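The desk, one month in

I bought the Ambrose in December, used, from a man named Ettore Zuccaro who described it as "long." He was right. It is the only piece of furniture I've owned that has a near end and a far end, and I now use those words in normal conversation.

It went up 11 stairs on its side with Adom Kpodo at the bottom and me at the top giving orders. Adom has not been back to see it. We had it against the wall by dinner, on the third try, after finding out that the first two ways around put the curved side where your stomach isn't.

My one rule for the new desk was that it would not become a shelf. My old desk was a shelf. It held mail, a lamp with no bulb, and a stapler I was afraid of. This one gets a drink and whatever I'm working on, and so far the drink is winning. 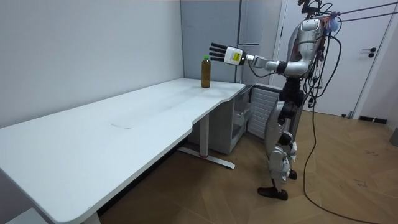
Far end, with beverage.

People ask about the cutout. Florence Doucette asked if it had been damaged. It's meant to be there: the front edge scoops in so you can pull up close and reach things on both sides. I was skeptical and I'm still a little skeptical, but my elbows have stopped complaining, and they used to be very vocal. The corners are rounded too. I have walked into them several times and can report a duller kind of pain.

There's also the outline of a panel set into the top, near the middle. I assumed it was for cables. I've pressed it, slid it, and gone at it with a butter knife, and it has no interest in opening. Ettore says he never noticed it. If anyone has the manual for the Ambrose, please write. 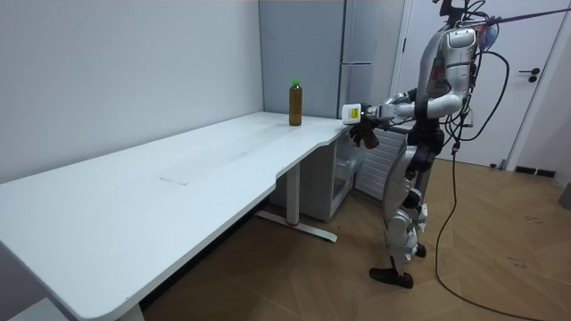

Seams and all. The green cap is easy to find from the doorway, a point in its favor.

White was a mistake, or at least a commitment. You get a nice sheen when light crosses it, and then you get every smudge you ever made. I tried dish soap, then a melamine sponge, then a spray called Prarnach that Esperanza Moya swears by and that smells like a swimming pool. Most of the marks faded. A few gray ones have been here longer than I have and I've let them stay on.

It does look good over the wood floor, I'll say that. Warm brown under plain white. I take no credit, the floor came with the place.

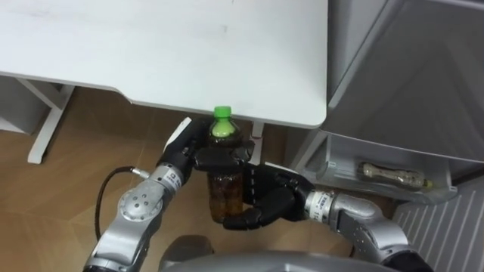
What goes underneath

Very little, if you like having shins. The legs are white metal and each one stands on a long flat foot, exactly where you'd want to put your own. I've been told you learn where they are. I'm learning.

The gray cabinet with the open shelves fits under the far end, next to the radiator. I measured for that and was smug for a whole evening. Then I tried to get something out of it and had to do it on my knees.
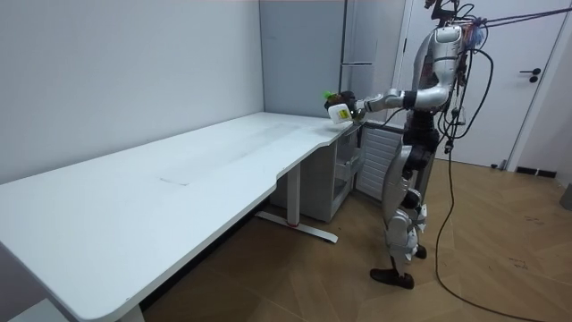
Cabinet, radiator, and the long way down to them.

Still to do: felt pads for the feet, and something about the chair, a Wollow that sinks over the course of a morning until I'm typing at chin height. Remo Russo has offered me his spare, which is orange.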